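What we buy first, and what can wait until April

2023-12-20

I promised Géza Kelemen that I would write down our shopping plan before the holidays, so I do it on the blog and then he cannot say he did not receive it.

We have money for 3 more pairs of hand-held grippers. I wanted five. The offer from Griltivis was cheaper for one piece, but they ask for a minimum order of 17, and we have no people for so many. Pusaton sells single pairs and also spare fingers — for me this decided it.

The fingers are my first line in the budget. When you work with cloth all day, you close and open the trigger very many times, and the small screws in the joints become loose. Last spring I did not plan any spare parts and we lost more than a week waiting for a parcel.

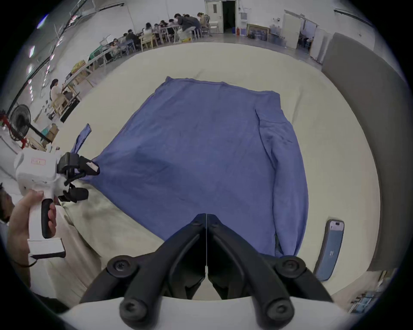

The second line is cables. I put in 100 euros, and Judit Sipos thinks it is too little. She is probably right, so I will take something from the furniture money. Padded tables are nice to work on, but they cost more than I expected, and a new one from Plillach is 301 euros without delivery. I asked for a discount and they offered me a free cover, in a colour I did not choose.

What I still do not know is how to count the hours. Folding and pulling a sheet flat looks like easy work on paper, but people need breaks, and a tired hand gives bad recordings. Octavio wants to pay for more hours and buy fewer devices. I would like to have one pair always in reserve — maybe we can do both if the chairs wait until April.

If somebody has used the Pusaton fingers for a longer time, please write to me how they hold.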